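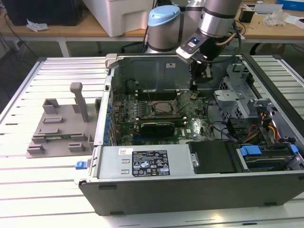

Welcome back, everybody, and thank you for getting through the reading on service robots, which I know was a dry one. In this unit we look at a product the way a buyer would, and the product is the Lanz bench kit, sold as a package for shops that take apart and refurbish desktop computers. The job it is sold for is the one on the table at the front of your handout: a tower laid on its side with the panel off, and an arm reaching down into it from above. Keep that tower beside you as you read, because I'll come back to it more often than you might like!

What you get for your money

The basic package is an arm, a gripper, a slatted aluminum table, the control software and 2 days of training at your own site. The slats matter more than the brochure lets on. A fixture can be clamped anywhere along them, and when a shop switches from one size of computer case to another (which in refurbishing may happen before lunch) you want to be able to slide things over and get going again. The gray plate with the raised blocks and the upright post, to the left of the tower, is 3D-printed, and I would like you to think about what that means for a small shop. A printed fixture can be redrawn in an afternoon. It can also wear, and a worn fixture will give you errors that look for all the world like a software problem.

There is a service plan too, in a basic and an extended form. The basic plan covers phone support and replacement gripper fingers. The extended plan adds a yearly visit. Read the terms before you compare prices, as most of the disagreements I have heard between buyers and sellers started with somebody assuming that a visit was included.

Why the inside of a computer is hard

People who come to this course from packaging or palletizing tend to expect that a light part is an easy part. Look into the case and pick something to remove. The memory slots are narrow, they sit close together, and they are right beside the processor socket. The graphics card lies across the board, and before it can come out a latch has to be dealt with. Then there are the cables. The red, yellow and black bundle near the drive cage bends one way in this machine and will bend some other way in the next, and a cable that has moved an inch is a different problem for the arm even though you and I would hardly notice it.

The blue pieces are your friends. On this tower the expansion-slot latches and the drive clips are blue, and color is a cheap and fairly dependable thing for a vision system to look for. Do not build your whole plan on it, though. Plenty of other cases are plain gray inside, and a kit that does beautifully on one family of computers can be lost on another.

The Nisdale review

Your second reading is the trial report from the Nisdale refurbishing shop in Arnisstead. They ran the kit on 40 towers of mixed age, with one operator on hand. The arm needed help on 11 of them, and cables were the cause more often than anything else. The report is fair, I think, but I would have liked to see the setup time listed separately from the working time, and you should watch for that in any review you are handed. A shop that gets one long run of the same model will have a much happier experience than one that takes whatever comes through the door.

Prices in the report are for the Lallotville dealer and include delivery. If you use them in your cost sheet, say so.

For next class

Write a recommendation to the owner of a small repair shop, no more than 2 pages, saying whether the kit is worth buying, renting or leaving alone for now. Assume a staff of 5 and a mixed supply of machines. Please cover:

Which parts you would give to the arm first, and which you would leave to a person
What fixtures the shop would need, and who would make them
Which service plan you would choose
One question you would put to the dealer before signing anything

Plain writing is welcome and so are sketches. Bring a printed copy, please, as we will be trading papers in the first half of class and marking them up by hand.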